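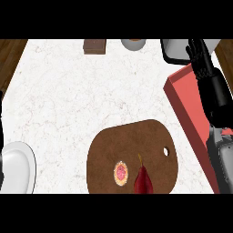
Sesión 4: puesta a punto del brazo en la celda de cocina

¡Venga, que hoy toca mancharse poco! Antes de mover nada, yo siempre llevo la pinza a la posición de reposo y pongo la velocidad a 100 mm/s (en casa de Seppälä usan 112, allá ellos). Luego se revisa el cero de la muñeca y se abre y cierra la pinza en vacío. Si salta el error 294, repetid el cero. Las tablas de Deepak Rajput están en la carpeta Hellska.

Usamos cookies propias. Aceptar | Configurar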